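Ticket 698: Handgreifer schließt schief, Vorführung am Tag der offenen Tür
Bereich: Werkstatt und Vorführgeräte
Gemeldet von: Xuelian Hao
Bearbeitet von: Junhao Qian
Status: gelöst, eine Restarbeit offen
Priorität: hoch (Besuch steht an)

Beschreibung des Problems

Hallo Junhao, hallo alle, die hier mitlesen,

ich mache das Ticket lieber gleich auf, bevor ich es in der Aufregung vergesse. Wir haben ja im August unseren Tag der offenen Tür, und die Gruppe von Sabbagh kommt schon am Vormittag, also bevor der große Schwung durch die Halle zieht. Ich habe heute die Mitmachstation einmal komplett durchgespielt, so wie sie die Gäste später auch erleben sollen: Handgreifer in die Hand nehmen, Klotz vom Tisch aufheben, in die Schale legen, und daneben läuft das Kamerabild auf dem Monitor mit. Die ersten Male ging das wunderbar, ich war schon ganz stolz auf uns.

Danach wurde es leider mühsam. Wenn ich den Griff langsam zudrücke, kommt der eine Finger deutlich früher in der Mitte an als der andere. Der Klotz dreht sich dadurch weg, und man muss mit dem Handgelenk nachhelfen, was für uns kein Drama ist, für jemanden, der das Gerät zum ersten Mal hält, aber schon. Gerade bei den Kindern möchte ich nicht, dass sie denken, sie hätten etwas falsch gemacht. Außerdem meldet Restemura beim Start jetzt eine Warnung, die ich so noch nicht gesehen habe:

Warnung 492: Öffnungsweite außerhalb des kalibrierten Bereichs. Aufnahme wird fortgesetzt.

Die Aufnahme läuft also weiter, aber die Anzeige der Öffnungsweite auf dem Monitor springt, und das sieht man vom Publikumsplatz aus leider sehr gut.

Was ich schon probiert habe:
Software beendet und neu gestartet, Warnung kommt wieder.
USB-Kabel gegen das aus der Oslow-Kiste getauscht, keine Änderung.
Griff ohne Klotz mehrfach ganz geöffnet und geschlossen, der Versatz bleibt.
Kalibrierung aus dem Menü aufgerufen, bricht im zweiten Schritt ohne Begründung ab.

Was ich nicht probiert habe: irgendetwas aufschrauben. Beim letzten Mal hatte ich hinterher eine Schraube übrig, und das muss ich so kurz vor dem Besuch nicht wiederholen.

Ganz liebe Grüße und schon jetzt vielen Dank
Xuelian

Kommentar von Junhao Qian, 9:40 Uhr

Guten Morgen Xuelian,

danke für die schöne, ausführliche Meldung, damit kann ich wirklich etwas anfangen. Dass du das Kabel schon getauscht hast, spart mir eine halbe Stunde, denn damit hätte ich angefangen.

Die 492 kenne ich vom Aufbau in Prarkidley. Dort war die Ursache am Ende rein mechanisch: Die Software vergleicht beim Start die gemessene Weite mit dem gespeicherten Wert, und wenn ein Finger auf seinem Halter gewandert ist, passen die beiden nicht mehr zueinander. Die Kalibrierung bricht dann ab, weil sie im zweiten Schritt den voll geöffneten Zustand erwartet und ihn nicht findet. Das würde auch zu dem schiefen Schließen passen. Ganz sicher bin ich mir noch nicht, es könnte genauso gut der Seilzug im Griff sein, der sich gelängt hat.

Könntest du mir bitte zwei Dinge schicken? Einmal die Protokolldatei vom letzten Start (liegt im Ordner der Vorführung, nicht im allgemeinen Ordner, da sucht man sich sonst einen Wolf). Und dann wüsste ich gern, ob du am Griff selbst Spiel spürst, wenn du ihn halb geschlossen hältst und mit der anderen Hand ganz sanft an einem Finger wackelst. Bitte wirklich sanft.

Herzlich
Junhao

Kommentar von Xuelian Hao, 10:25 Uhr

Lieber Junhao,

Datei hängt am Ticket. Ich habe gewackelt, und zwar so vorsichtig, wie ich sonst nur reife Pfirsiche anfasse. Der eine Finger sitzt bombenfest, der andere gibt ein kleines bisschen nach, und man hört dabei ein ganz leises Knacken. Im Griff selbst spüre ich nichts, der Zug fühlt sich gleichmäßig an.

Eine Frage noch zur Planung, die hat mit dem Fehler nichts zu tun, ist mir aber wichtig: Sollen wir zur Sicherheit auf den Ersatzgreifer umstellen? Der liegt noch im Koffer. Er hat allerdings die alten Finger mit der glatten Oberfläche, und unsere Klötze rutschen darin gern durch. Mir wäre es ehrlich gesagt lieber, wenn die Gäste das Gerät in der Hand halten, mit dem wir auch sonst arbeiten. Die Leute von Sabbagh haben ausdrücklich darum gebeten, nichts Poliertes zu sehen zu bekommen, sondern den Alltag.

Xuelian

Kommentar von Junhao Qian, 11:15 Uhr

Dann lassen wir den Koffer zu und reparieren. Das Knacken spricht sehr für die Verschraubung am Halter und gegen den Seilzug. Im Protokoll sieht man es übrigens auch: Die Weite beim Öffnen ist vor jedem Sprung stabil, erst beim Zudrücken läuft sie weg. Ein gelängter Zug würde sich schon beim Öffnen bemerkbar machen.

Ich komme nach dem Mittagessen herunter und bringe das kleine Werkzeugset mit. Bis dahin bitte den Greifer einfach liegen lassen und niemanden mehr daran üben lassen, auch wenn es in den Fingern juckt. Wenn du magst, kannst du in der Zwischenzeit die Station so vorbereiten, dass wir danach gleich testen können. Für die Kalibrierung brauchen wir einen hellen, ruhigen Hintergrund ohne Muster, damit sich die dunklen Finger im Kamerabild gut absetzen. Die bunte Tischdecke mit dem Logo ist hübsch, aber sie kommt erst nach dem Kalibrieren wieder drauf.

Kommentar von Junhao Qian, 14:50 Uhr

So, jetzt der ausführliche Bericht, auch für diejenigen, die das nächste Mal mit so einem Greifer vor Publikum stehen und dieses Ticket über die Suche finden.

Ursache: Am nachgebenden Finger hatte sich die Verschraubung zum Halter gelockert. Vermutlich ist das beim Transport aus Prarkidley passiert, denn dort haben wir die Geräte recht eilig eingepackt (mein Fehler, ich wollte den Zug noch erwischen). Der Finger konnte beim Zudrücken ein wenig kippen, damit stimmte die Weite nicht mehr, und Restemura hat völlig zu Recht gemeckert.

Vorgehen, der Reihe nach:

Software beendet, Greifer vom Rechner getrennt.
Den gelockerten Finger abgenommen, Auflagefläche mit einem trockenen Pinsel gereinigt.
Finger wieder aufgesetzt, zunächst nur handfest.
Griff mehrmals langsam geschlossen und dabei geschaut, ob beide Finger gleichzeitig in der Mitte ankommen. Beim ersten Versuch noch nicht, also noch einmal gelöst und nachgesetzt.
Verschraubung mit Gefühl festgezogen. Gedruckte Teile danken einem jede Zurückhaltung, zu viel Kraft drückt das Gewinde aus.
Greifer angeschlossen, Restemura gestartet, Kalibrierung aus dem Menü durchlaufen lassen.

Beim Kalibrieren bitte auf das Livebild achten und den Griff im zweiten Schritt vollständig offen lassen, bis die Anzeige weiterspringt. Dazwischen darf nichts liegen, auch kein Klotz am Rand. Wir haben beim ersten Durchlauf zu früh losgelassen und mussten von vorn beginnen. 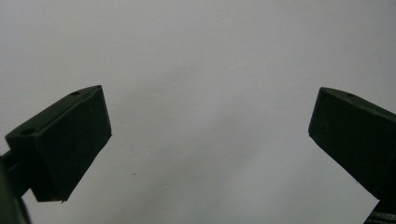 Abb.: Kamerabild am Handgreifer, Finger geöffnet, nichts dazwischen, heller Hintergrund.

Zum Vergleich am eigenen Gerät: Die Oberkanten der beiden Finger sollen im Bild auf gleicher Höhe liegen. Dass der linke größer wirkt als der rechte, hat mich beim Kalibrieren nicht gestört, die Software kam damit zurecht. Wer die Löcher auf der Oberseite zur Orientierung nimmt, sollte wissen, dass man rechts nur eines sieht und links beide.

Ergebnis: Die Kalibrierung ist durchgelaufen, die Warnung 492 kommt beim Start nicht mehr. Danach haben wir den Klotz abwechselnd aufgenommen und abgelegt, Xuelian mit rechts, ich mit links, und er hat sich kein einziges Mal weggedreht. Die Anzeige auf dem Monitor läuft ruhig mit.

Kommentar von Xuelian Hao, 15:30 Uhr

Was für eine Erleichterung! Ich habe nach deinem Weggang noch eine kleine Generalprobe gemacht und mir aus dem Büro nebenan jemanden geliehen, der das Gerät noch nie in der Hand hatte. Klotz hoch, Klotz in die Schale, großes Strahlen. Genau so soll es sein.

Für den Besuch halte ich hier noch fest, was wir an der Station besprochen haben, dann steht alles an einem Ort:

Vor dem Einlass einmal neu starten und kurz auf Warnungen schauen.
Kommt die 492 doch wieder, zuerst am Finger wackeln (sanft!) und erst danach an der Software suchen.
Das kleine Werkzeugset bleibt während der Vorführung in der Schublade unter dem Monitor, bitte nicht in die Werkstatt zurücktragen.
Nach der Gruppe von Sabbagh machen wir eine kurze Pause und prüfen die Verschraubung, bevor die Kinder kommen.
Tischdecke ist wieder drauf, sie war frisch gebügelt, und ich bin ein bisschen stolz darauf.

Eine Bitte hätte ich noch für später: Könnten wir die Transportkiste mit einer festen Einlage ausstatten? Die aus der Oslow-Kiste passt leider nicht, ich habe sie probehalber hineingelegt.

Kommentar von Junhao Qian, 16:05 Uhr

Die Einlage zeichne ich, aber erst nach dem Tag der offenen Tür, vorher komme ich nicht mehr dazu. Ich lasse das Ticket so lange mit der Restarbeit offen, dann rutscht es uns nicht durch. Am Besuchsvormittag bin ich ab 8:30 Uhr in der Halle und mache den Neustart mit dir zusammen. Kaffee bringe ich mit.

Statusänderung: in Bearbeitung zu gelöst
Offene Restarbeit: Einlage für Transportkiste, zuständig Junhao Qian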